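Wirville Bench Notes
Home | Grippers | Arms | Controllers | FAQ | Contact
Filed under: Hand-held grippers, Comparisons

Gripper comparison FAQ

Which grippers did you compare?
The Kuso two-finger and the Etness two-finger, both in the hand-held version. The Valdebenito arrived too late and will get its own page.

How many grasps is the comparison based on?
3,184, split evenly between the two. Every object got 40 tries before we changed pads.

Do you only test on a lab bench?
No. A fair share of the work is done on ordinary household tables, with a patterned plastic cloth left on. A glossy cloth throws glare back at the camera, and we want that in the results.
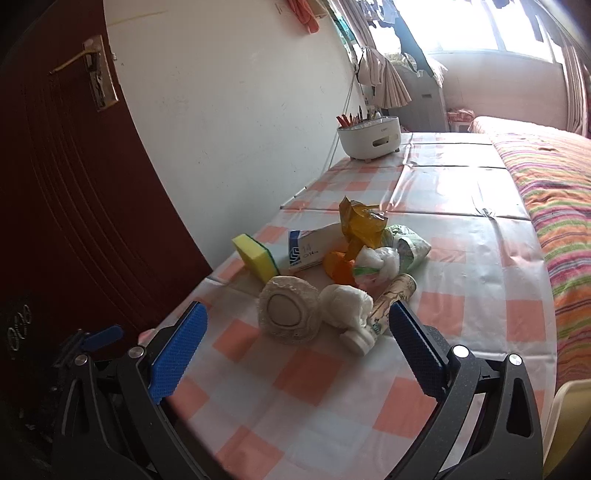

What objects do you use?
Mostly soft or awkward things: a sponge, a carton, knotted bags, crumpled wrappers. Thin plastic is the hardest category for both grippers. Rigid cartons tell you very little unless they are wider than your opening.

Do pad colour and texture matter?
Texture does. We noticed no difference from colour. Wipe the pads with a damp cloth every 300 grasps and replace them if the edges lift.

Can I use one camera calibration for both?
No. Recalibrate after each swap. It takes 3 minutes.

Last updated 31 January 2020

Comments (3)

Nandi Nkuna: Did you try the Etness with the stiffer springs? Ours kept dropping bags until we changed them.

Wirville Bench Notes: Stock springs only so far. We'll add a row to the table.

Imani Mwakyusa: Same glare trouble here. Locking the exposure helped a bit.

Previous | Next | Back to top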